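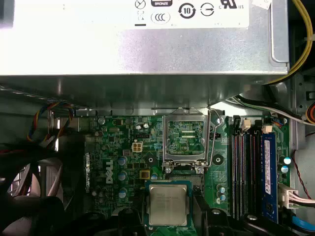 Print this page | E-mail to a friend

Search the site Enter keywords Go

How to Plan a Nature Walk with a Toddler

If you have ever set off for a "quick little walk" with someone who has only been walking for a few months herself, you'll know that it can take most of a morning to get from the car to the first gate. I used to find this maddening. I had a route in my head and a flask of coffee I wanted to drink at the top of it, and my daughter wanted to look at one puddle. These days I plan for the puddle, and we both come home a good deal happier!

What follows is the way we do it now, after a great many goes at Mikstead Woods and along the old railway path at Carroll. Change whatever you like to suit your own little one.

Step 1: Choose a very short route

Shorter than that. Whatever you have in mind, halve it. Our usual loop is 200 metres from the car park to the footbridge and the same back again, and it fills 40 minutes without any trouble (longer if there are ducks). Pick somewhere with a bit of water, a bit of shade and a place where you can sit down, and don't worry in the least about views. Toddlers have no interest in views.

A "there and back" path is easier than a circle, as you can turn round whenever you need to. We learned this on the Piltora trail, which is a lovely circle, and which I finished with a pushchair under one arm and a howling child under the other.

Step 2: Go at the right time of day

For us that is half past nine, straight after breakfast and well before anybody is thinking about a nap. Yours may be an afternoon person. Try a weekday if you can manage it. Thursday mornings are wonderfully quiet at Mikstead, and you can let a small person dawdle in the middle of the path without a string of bicycles waiting behind her.

Step 3: Pack one small bag

I have carried enormous bags on these outings and used almost nothing in them. This is what goes in now:

- a full change of clothes, including socks (twice as many socks as you think)
- a small towel
- water and two snacks, one of them kept secret
- nappies and wipes
- a paper bag or an old egg box for treasures
- plasters

Wellies go on at the car. If it's warm, take sandals that don't mind getting wet and let them paddle at the edge, holding your hand the whole time. Even very shallow water wants your full attention, so leave your phone in the bag for that part.

Step 4: Give them a job

This made the biggest difference to us. A friend's husband, Jaxon Thibodeau, who has taken three boys of his own through this stage, suggested handing over the egg box and asking for 5 things to put in it. They needn't be special. We have come home with a stick, half an acorn, a different stick, a daisy and a bit of gravel from the car park, all of them much admired by Grandma.

Keep to things that have already fallen, apart from daisies and dandelions, and have a look at any berries before they go near a mouth. A good hand wash when you get home is a must.

Step 5: Stop often, and sit down properly

Getting down on the ground with them is half the fun, and your knees will get used to it. Turn over a log (and put it back gently). Listen for a bird. Let them post leaves through the railings of the bridge for as long as they like. Our record is three snacks' worth.

Step 6: Leave before you need to

Bring out the secret snack while everybody is still cheerful and eat it on the way back. I always want to squeeze in ten more minutes, and I'm nearly always sorry. If there are tears at going, we say goodbye to things one by one: goodbye ducks, goodbye bridge, goodbye big tree. It takes ages but it does get us to the car.

If it rains

Go anyway, if it's only drizzle. Puddlesuits were made for it. On properly foul days we put the egg box on the kitchen table and sort through the last lot of treasures, or make leaf rubbings with fat crayons. By April the walks are usually easy again, and the bluebells at Mikstead will be coming along nicely, so do go and see them if you're nearby.

Print this page | E-mail to a friend

Last updated: April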